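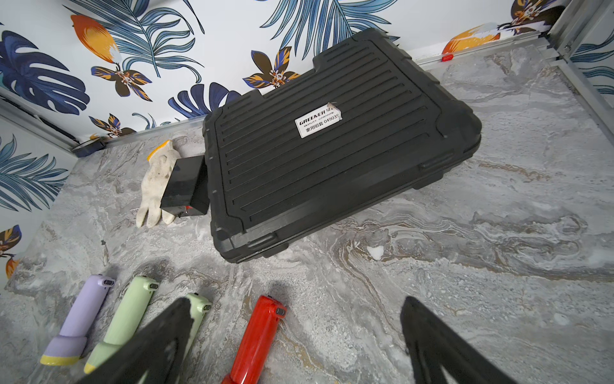 Black tool case with the sticker on the lid.

We had the power out for most of a night in May, and it got me to finally sort out what we keep in the house for outages. I had been meaning to do it since we moved to Flitthorpe. The lights went at dinner time and came back a little before 3 in the morning.

The first problem was that I didn't know where anything was. Candles were in the kitchen, matches were in the garage, and the batteries were in a drawer under the takeout menus. Half of them were the wrong size. Reginald Dunleavy from next door came over to ask if we were out too, and he ended up holding his phone over the drawer while I dug through it. He had the Mets game on a little radio in his shirt pocket. They were losing.

So the next weekend I cleared a shelf in the hall closet and put everything there. Water on the bottom, then canned food and a manual can opener, then a bin with lights, batteries, the radio and a paper list of phone numbers. I wrote the numbers out by hand. I found out I only know 2 by heart, and one of them is my own. 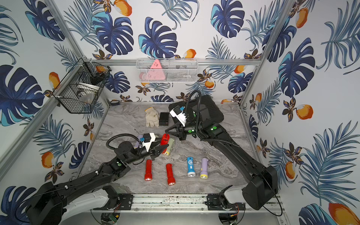

Closets are the best place for this stuff if you have one near the middle of the house. Ours is narrow and dark, and the inside was bare drywall with old scuff marks, so I decided to paper it while it was empty. I wanted big monstera leaves on a white background, with some blue palm fronds and little flowers mixed in, and that kind of print does make a small space look less like a cave. Trinity Tillman at work lent me her smoothing brush and told me to start from the back corner. I started from the door and had to redo a strip.

For lights, I decided on one flashlight per person plus one lantern for the kitchen table. The flashlights we owned ran from 200 lumens up to 800. The brighter one is too much for indoors. It bounces off the white ceiling and you can't see anything for a minute after. I keep that one by the back door for checking the yard — the smaller ones go in the bin.
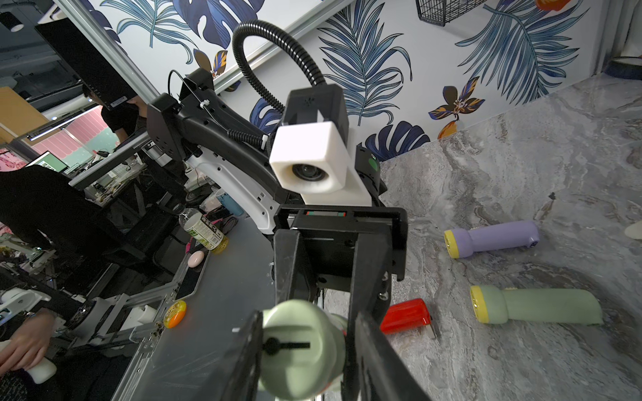 Pale green flashlight, seen from the base.

I take the batteries out of anything I won't use for a while. I lost a good radio to a leak a few years back and I don't want to clean that up again. They go in a sandwich bag taped to whatever they belong to.

The freezer is the part I still haven't figured out. We kept it shut all night and threw out only the ice cream. Next I need to price a small generator, and Reginald says he'll split one if we can agree on whose shed it lives in.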